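How to Stop a Wireless Headset From Dropping Out and Sounding Like a Drive-Thru
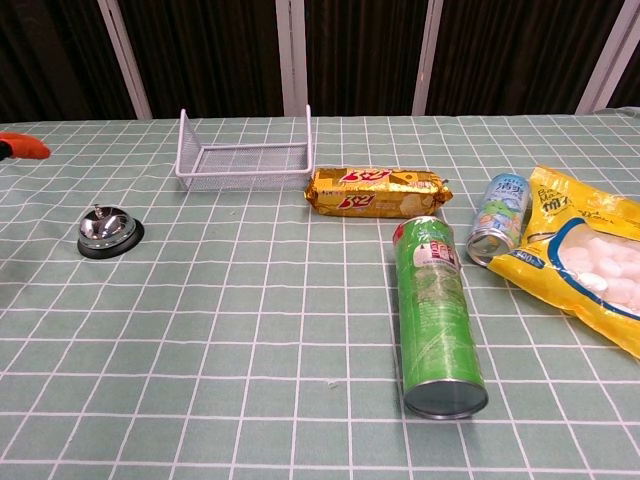 Service bell and wire basket on the checked tablecloth.

By Povilas Jõgi. Updated February 2026

I own more wireless headsets than I have heads, and every one of them has at some point decided to cut out in the middle of a sentence. Usually mine. Most of the time the headset is fine and the setup is a mess, so before you box it up and write an angry review, go through the steps below. You will need the headset, the little USB dongle that came with it, a charging cable and a modest amount of patience.

I did this on a Trever headset with a 2.4 GHz dongle and a desktop running Windows 11. Menus on other brands have different names and usually worse fonts, but the order of things holds up.

Step 1. Move the dongle

Look at the back of your computer. If the dongle is plugged in behind a metal case, under a desk, next to three other USB sticks and an external drive, you have found your first suspect. USB 3 ports and drives throw off radio noise in the same range the headset uses. Your dongle is trying to hold a conversation at a construction site.

Get a short USB extension cable and put the dongle on top of the desk where it has a clear line to your head. Use a USB 2 port if you have one free. Mine rides on a Birnthorpe extension with a little weighted base, which cost me 10 dollars and fixed more than the last two firmware updates put together.

Keep it away from the router too. If the router sits on the same desk, move one of them. I know the router is there because the cable is short. Buy a longer cable.

Step 2. Get your Wi-Fi out of the way

Log in to your router and see which band the computer is using. If it's on 2.4 GHz, switch it to 5 GHz. On most routers you can give the two bands separate names, and then connect only to the faster one. Your smart light bulbs will want to stay on the slow band. Let them, they have nowhere to be.

If everything has to share 2.4 GHz, set the router's channel by hand to 1, 6 or 11 and try each for an evening. "Auto" is a setting that picks a bad channel for you so you don't have to.

Step 3. Update both halves

The headset and the dongle each have their own firmware, and the update app is happy to do one and forget to mention the other. Plug the headset in with its cable, leave the dongle connected, open the app and check the version for both. Charge to at least half before you start. Do not get up and unplug something to vacuum.

After the update, re-pair. On the Trever you hold the power button and the mute button together until the light blinks fast, then press the pinhole on the dongle with a paper clip. On the Chuang models there's a Pair button inside the app, two menus deeper than it should be.

Step 4. Fix the drive-thru sound

If the game sounds great until you join voice chat and then everything turns into a phone call from 1987, check how you are connected. Bluetooth on a PC often has to drop to a low-quality mode when the microphone switches on. The cure is to use the dongle for sound and voice, and leave Bluetooth for your phone.

If you are already on the dongle, open the Windows sound settings, find the headset under Output and look at the format. Pick 24 bit, 48000 Hz if it's offered. Then do the same under Input, where you may find the microphone set to something much lower for no reason anyone has written down.

While you're there, look for a second entry with the word "Hands-Free" in it. That's the Bluetooth version of your headset, lying in wait. Make sure neither Windows nor your chat app has picked it as the default.

Step 5. Turn off USB power saving

Windows likes to put USB ports to sleep. Open Device Manager, expand Universal Serial Bus controllers, and open the properties of each USB Root Hub. Under Power Management, clear the box that lets the computer turn off the device to save power. On a laptop this will cost you a little battery, and I've decided I can live with that.

Restart. Yes, really.

Step 6. Test it properly

Put on something you know well and walk away from the desk. I go down the hall to the kitchen and back. If it cuts out only when you pass a certain wall, that's the wall's opinion and you won't change it. If it cuts out while you're sitting still, go back to Step 1 and try another port.

Then record yourself reading something dull for a minute or two and play it back. Set the mic gain so your normal voice stays out of the red. Turn sidetone down if you hate hearing yourself, or up if your family has mentioned the shouting.

If none of it works

Try the headset on another computer. Same problem there means the headset or the dongle is on its way out, and it's time to dig up the receipt. I had one Laltuvance pair that behaved for a year and then began dropping out every evening in November. Ka-ming Choi lent me the dongle from the same model, and the trouble went away the minute I paired it. A replacement dongle was far less than the 200 I'd paid for the set, though it took support 2 weeks to admit they sold them separately.

And if you are now looking at the 400 dollar version with the hot-swap batteries, do the extension cable first.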